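Watmont cell — maintenance and set-up meeting, minutes

Search minutes and actions Search

Start 10.35. Minutes of the March meeting agreed with one correction: the wrist camera bracket is a Vasseur part.

1. Gripper linkages
Hex screws at the linkage pivots to be checked at the start of each shift and marked with paint. Play at the fingertips is not to exceed 3 mm. Spare screws are held in the Ravau cabinet, drawer 11.
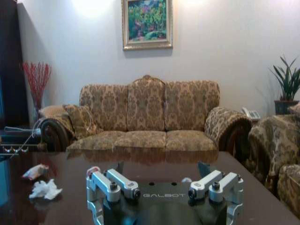 Fig. 1. Gripper from the wrist camera, table side.

2. Bin liner task
Closing force on thin film was discussed. The present setting suits card and paper but has not been proved on liners. Agreed to run the liner task at the lower setting until the next meeting — no other change to the program.

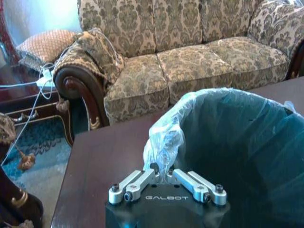 Fig. 2. Bunched liner at the bin rim, linkages in front.

3. Paper cup task
Jaw alignment to be set with the Prallon gauge before any cup work. Varnish glare remains a concern for the depth reading. Exposure to be fixed by hand; automatic exposure is to stay off.

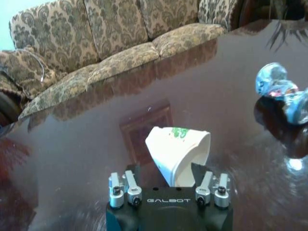 Source: Watmont cell, wrist camera

The log sheet will gain a column for grip force. Entries without a force value will be returned.

4. Grasp on the liner edge
The approach is to be slowed over the last 5 cm. Jaw faces to be wiped with a dry cloth after each run; solvent is not to be used on the pads.
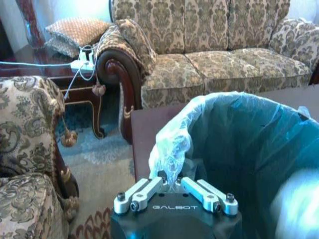
Question raised: How often should the wrist camera be calibrated?
Reply: After every gripper change, and otherwise once a week.

5. Actions
Paint marks on pivot screws — maintenance.
New log sheet — cell operator.
Order second gauge from Prallon — stores.

Meeting closed 11.35.

Watmont cell minutes. Contact: cell office. Back to top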